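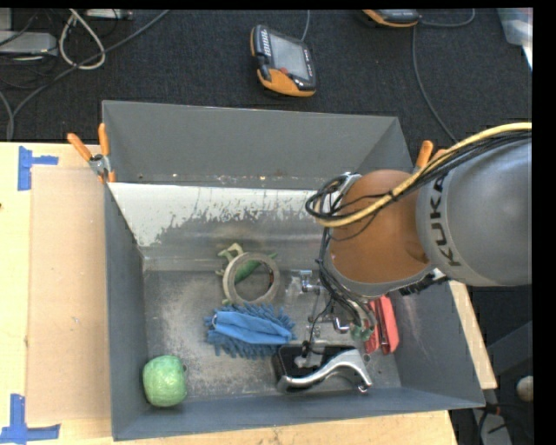
Journal > Workshop > Metal and Paint

The Big Gray Bin Gets Its Turn

4 min read

I love a worn-out metal bin. New ones are fine, I guess, but give me one that has had things dropped into it for years and I'm happy all afternoon! This one is big, gray and rectangular, and it lives on the light wooden table, which puts it at a nice height for leaning over (my back says thank you).

The part I keep going back to look at is the floor. The paint has gone and the bare metal is covered in pale, cloudy scratches, like an old skating rink. The sloped panel along the far side is nearly as good — whitish, streaky, and ragged lower down where the coating gives up and the darker, shinier metal comes through. You could frame it.

I paid $17 for it at the Suditz surplus sale back in January and carried it out to the car by myself, very slowly, with two rest stops. My plan was to sand the whole thing and repaint it the same day. I even bought the primer! Then I set it down in good light and lost my nerve, in the best way.

So the new plan is much smaller. I'm going to wipe it out with warm water and a little dish soap, dry it right away with an old towel, and go over the bare spots with a thin coat of paste wax. I tried the wax on a Yau toolbox last winter and it brought up the shine without hiding a single scratch. The upper part of the far wall is still smooth and matte, so I'm leaving that completely alone.

The other thing in there that makes me grin is the black piece with the curved silver lever, down on the floor of the bin. What a shape! It sweeps up and then bends over to a little rounded tip, and the polish on it looks terrific next to all that scuffed metal.

If anyone over in Zornthorpe knows a paste wax that comes in the small tins, please write and tell me. The big one is roughly 627 times more wax than I need.

Contact | © 2025 Metal and Paint | Back to top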